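Allby Tabletop Blocks – data card

Version notes and maintenance: Graziella Zanetti
Object list and label checks: Vira Derkach

Summary

Allby Tabletop Blocks is a collection of short recordings of plain rectangular blocks being moved, turned and passed on a tabletop. It holds 4000 recordings made with 19 blocks. The blocks carry no print, so color and proportions are the only cues for telling one from another.

Objects

Each block has an entry in blocks.csv with the fields block_id, color_name, length, width, height and mass. Lengths are in millimeters, mass is in grams. Color names are everyday words (mint, cream, brick) and were assigned by one person under the room lights. They should not be used as calibrated values. Pale colors shift the most between sessions, and the mint entries are the ones most often confused with cream in the label check.

All entries are rectangular. Cylinders and wedges were part of the older Cocco set and were not carried over.

Surface

The tabletop is beige with a fine speckle. The speckle matters for anyone running edge detection: at low resolution it produces small false edges that can be mistaken for block corners. A median filter removes most of them. The surrounding panels are blue and printed with a grid and circuit pattern, which separates well from the pale blocks in hue but adds straight lines to the background.
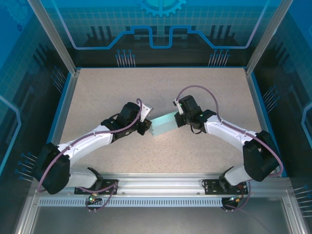 Block pose is given as the center point plus one rotation angle about the vertical axis. The angle is measured from the long side of the block to the front edge of the table. Since a plain block looks the same after a half turn, angles are stored between 0 and 180 degrees.

Activity labels

rest – block lies on the table, no contact
hold – block in contact at one or both ends
pass – block changes sides
turn – angle changes, center stays within tolerance

Labels were entered by Loredana Bellini and Renzo Longo. A random draw of 100 recordings was labeled by both. Most disagreements were between hold and the first part of pass – the start of a pass is a judgment call, and the file keeps both readings where they differ.

Known issues

Recording 1936 has a valid video and an empty pose file. Blocks added in February have no mass value.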